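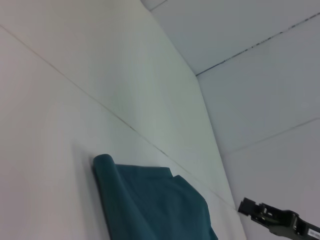
By Yanti Govindasamy, Household Skills Desk
Filed under: Laundry and Linens | Reading time: 4 minutes

Folding Notes from the Gendent Open Day

Visitors to the Gendent open day in April were invited to watch a robot gripper at work on household cloths. The session was led by Ottavio Pace, with Ismael Lins answering questions on fabric care. Several points raised during the session apply equally to folding by hand, and they are set out below for readers who could not attend.

Choose a plain, pale surface. The demonstration used a teal cloth on smooth white, and its edges and overlaps were easy to follow from the visitor benches. A dark cloth on a dark countertop is harder to square up, particularly in the evening. A clean white sheet spread over the table will serve the same purpose at home.

Deal with rolled edges first. An edge that has curled under or over should be opened flat before any fold is made. Mr. Lins recommends running the side of the hand outward from the center, then holding the edge down for 2 seconds. Pressing a fold over a curled edge sets a crease that usually requires an iron to remove.

Check the corners. A small corner folded back on itself will throw off the outline of the whole cloth. Readers should lift it by the tip and lay it down again — pulling it sideways tends to drag the rest of the fabric out of line.

Keep the cloth away from walls. Allow 7 inches of clear space on every side where possible. Both hands and grippers need room to approach an edge.

Wipe the joints. Panel seams and the gaps along the back of a work surface collect lint and crumbs. A dry brush followed by a damp cloth is sufficient for most laundry rooms.

Limit the stack. Kitchen cloths are best stored in piles no higher than 4 inches, with the folded side facing out.

The open day continues at the Parkex hall through the end of the month. Each session lasts 60 minutes, and the first begins at 10 a.m. Requests for group visits should be addressed to Darmawan Chin at the front office. Children must be accompanied by an adult.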